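Notebook, handling and safety practice
August 22, 2023
Present: Reet Luik, Ona Vanags, Oanh Giáp. Entry by Reet.

Continued the rewrite of the working rules for hand-held gripper sessions. The old sheet was copied from the Dondar arm cell and most of it deals with fencing and e-stops, which is no use to a person standing at a bed with a gripper in each hand. Ona went through it line by line and struck what does not apply. Nine rules left, down from 15. Draft is in the shared folder under Zorico / practice.

Main points as they now read:

Start state. Garment flat, both grippers open and held clear of the fabric before the take begins. If the operator is already touching cloth, the take is marked as a bad start and redone. No trimming afterwards to rescue it.

Grip. Take the fabric at the corner or end of the fold, full jaw depth where possible. Tip pinches slip and then get corrected twice, and the correction teaches the wrong thing. One regrip per side is allowed. A second regrip goes in the log.

Fingers. Nothing but the gripper touches the garment between start and finish. This was "should" on the old sheet and is now "must".

Speed. Normal household pace. Oanh wants an upper limit in writing. I don't think we can police one without a timer on the bench, so it stays as guidance until September.

Lenses. Wipe both on each gripper before the first take and after every 12 takes. Keep sleeves and loose cuffs away from them.

Indicator check. Look for green on both units before moving. Write down any other colour, along with the unit. Do not power cycle and carry on without a note.

Worked through the T-shirt task against the draft, Oanh with the checklist. The long fold is where the grip rule gets tested, with both ends held and the edge kept straight between them.

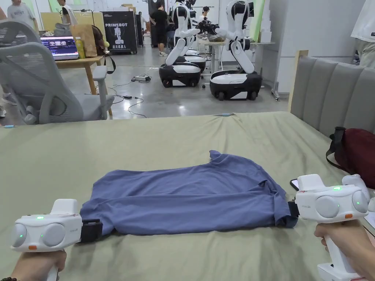
T-shirt task, both ends held. Phone on the sheet by the right jaw.

The phone goes against the clear surface rule, which says the bed carries the garment and the sheet clips only. Logged as a deviation under rule 4. Two reasons to be strict on it: a jaw can close on a hard object under cloth, and a stray object near the garment ends up tied to the task in the training set. Rule 4 now names phones, keys and badges. "Personal items" was too vague and everyone read it their own way.

Bags are a separate question. Ona's view is that anything resting against the headboard is background and can stay, provided it is outside reach of both grippers. I would sooner have a shelf. Left open.

Floor. Power strip and thin cables are lying on the open concrete between the desk and the mobile bases. Casters and cable on the same stretch of floor is poor practice whether or not a base is driving. Proposed wording: no loose cable across any path a wheeled base can take; cable to be covered or run along the wall; adapters off the floor. Žydrūnas Kütt to price cover strip, 80 mm wide, from Bednarek or whoever has it in stock.

People. The draft has nothing on bystanders. Faces and screens both matter here — an open laptop in view is a records problem even when the screen is too small to read. Suggested: close or turn laptops before a session, and get a signed notice from anyone who may pass through the background. Dzintra Kļaviņa has the notice text from the Orport job and will send it over.

Review load. The current batch is 207 takes, all to be checked against the new rules by hand. The full set is planned at 2,000, so hand checking will not scale. Ona to write a short form with one tick per rule and a free text field for deviations.

Still to do:
Reet — clean copy of rules 1 to 9, with rule 4 reworded
Oanh — find a tray for phones, label it, put it by the bed
Žydrūnas — cable cover
Ona — review form
Speed limit and bags go back on the list for September.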